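3.2 Surface wear in shared workrooms

Of the 201 worktops inspected, 33 were solid or strip wood. Most had been oiled at least once since fitting, though records were patchy and two sites kept none at all. We graded wear by eye on a scale from 0 to 3.

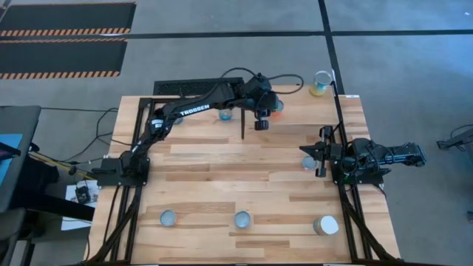 Figure 2. A butcher-block worktop with darker streaks in the wood.

Grades were highest near the front edge, where people lean and set down tools. Oil type made little difference - Lukáč found the same in his survey of school benches. Tops left bare over the winter were graded again in February.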